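How to Test if a Robot Arm Can Tidy Up a Box of Small Things

Written by Sem Verbeke, August 6, 2020

Many people ask me if a machine can already clean the toy corner at home or the parts bin in a small shop. My opinion is that you should try it yourself with a simple test. In this tutorial I explain the test we use at Verbruggen. It takes one afternoon when the arm is already installed.

What you need

An arm with a gripper, a bin with straight walls, clamps, tape, and a handful of small objects you don't mind to scratch.

Step 1. Fix the bin

Put the bin on a table and clamp it on more than one side. In February my colleague Kobe De Haan ran the test with a free bin, and the fingers pushed it a little at every pick. After one hour all the positions were wrong. Put also a tape mark on the table, so you can check later if something moved.

Step 2. Choose mixed objects

Take some easy ones and some difficult ones. Toy blocks are easy: they have hard edges and a strong color. Shiny round things are more difficult. Clear plastic is the worst, as the depth sensor often looks through it or sees only the reflection. 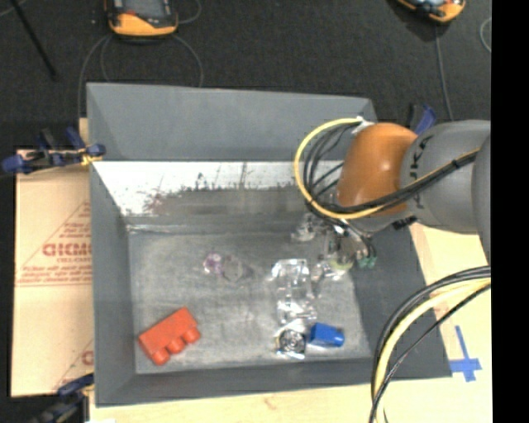
Can a robot arm sort a mixed bin at home today?

Only in part. It can pick solid, colored objects quite well, but with clear or soft ones it still needs a person nearby, and it is much slower than a child.

Step 3. Run the picks

Let the arm try to take out every object, then put all back in a different order and start again. Do not help it. If it fails 2 times on the same object, write this down and remove the object by hand. We made 545 picks before we trusted our numbers, but for a first idea you can do less.

Step 4. Look for the walls

Objects against a wall or in a corner should have their own line in your notes. The fingers need space on both sides, and many programs simply skip these objects. Our program Nutico did this for a long time and we believed it was finished with the bin.

Step 5. Compare with a person

Ask somebody to empty the same bin and measure the time. In our test at the Trorkurham workshop the person was around 4 times faster. For a shop which sorts the same part all night, this can still be acceptable. For a living room I would wait.

If your cables pull on the wrist during the picks, read my other page about cable routing before you repeat step 3.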